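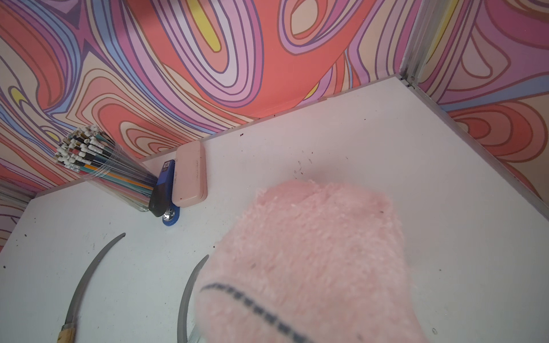 2. Planning and Budgeting for a Perker Work Cell

This section is for the person who prepares the purchase request. It covers the items to be settled before an order is placed with Prorby or with an authorized supplier. Mechanical assembly is covered in Section 3 and software in Section 5. Prices in this section are those in force on 8 May 2021 and do not include sales tax or freight.

2.1 Before You Request a Quote

1. Write down the tasks the cell will be used for during its first year. List the objects to be handled by type (rigid, soft, transparent, small) and note the largest and smallest of each.

2. Measure the room. Allow clear access to at least one side of the table for the operator, and confirm that the doors on the delivery route will admit the crated frame. The frame can be shipped in parts on request, but the assembly time doubles.

3. Confirm the electrical supply. The controller and the workstation must be on separate outlets. Extension cords are not approved for the controller.

4. Decide whether the cell will use one arm or two. A second arm can be added later, but the wider base plate must be ordered with the first.

5. Name the account to be charged for replacement parts. Many sites budget for the equipment and leave out the parts, and the first order for fingers is then delayed by a second approval.

2.2 Items to Include in the Budget

Base frame and table. The frame is supplied with a white tabletop and metal edge rails. Patterned wall panels are priced separately and are sold singly. Sites that plan to change the background between sessions should order a second set with the frame - panels ordered afterward ship from the Pavlović warehouse and take longer.

Gripper fingers. Curved fingers are wear parts. Order one spare pair for each arm.

Wrist camera. The camera is included in the price of the arm. The cable is not covered by the warranty after the first year.

Task objects. Prorby does not supply these. Set aside a modest sum for ordinary desk and household goods, such as cups, pencils, cases and gloves, and expect to replace soft items more often than hard ones.

The standard accessory package, part number Skanon B, is priced at $2,477. It contains the spare fingers, one set of wall panels, the cable clips and the cleaning kit. Items in the package may be bought one at a time at the list price.

NOTE: The package price applies only when it is ordered together with a frame.

2.3 Planning for Soft Objects

Plush and knitted items need extra attention at the planning stage. They change shape when grasped, and at close range they can fill most of the view of a wrist camera.
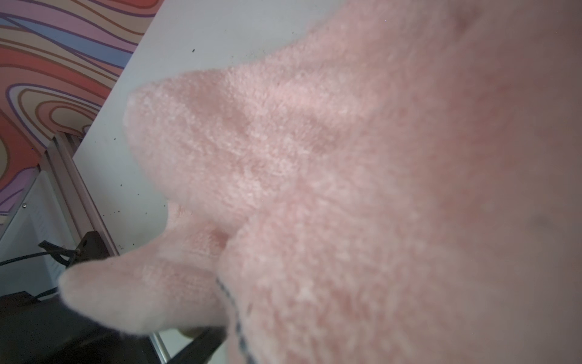
Figure 2. Pink plush glove close to the wrist camera, with tabletop, edge rail and cable beyond.

1. Bring a sample of each soft item to the pre-purchase demonstration. Ask the supplier to show the camera view during the approach and during the grasp.

2. If the item hides the work area at any point, ask for a quote on a fixed overhead camera. This is a separate line in the price list.

3. Check the path of the arm over the table edge. Hanging fabric must clear the rail, the brackets and any cable routed beside them.

CAUTION: Do not run the arm with loose fabric near the joints. Fabric caught in a joint can damage the drive and is not a warranty repair.

4. Include cleaning time in the staffing estimate. Crumbs, specks and fibers should be removed from the tabletop between sessions with the brush supplied. Do not use compressed air near the controller.

2.4 Placing the Order

1. Complete the order form in Appendix A and attach the room drawing.

2. Send both to the supplier. A written quote is issued within 14 days and remains valid until the end of the following month.

3. On receipt of the quote, compare the part numbers with your list from 2.1. Changes made after the order is accepted carry a restocking fee.

4. Reserve an installation date. Sites whose budget year closes in January should reserve before submitting the order - a date cannot be held on an unsigned form.

Keep a copy of the signed quote with this manual. The serial number of the frame is added to it at installation.

We use cookies to improve your experience on this site. By continuing to browse you accept our cookie policy. Accept Manage settings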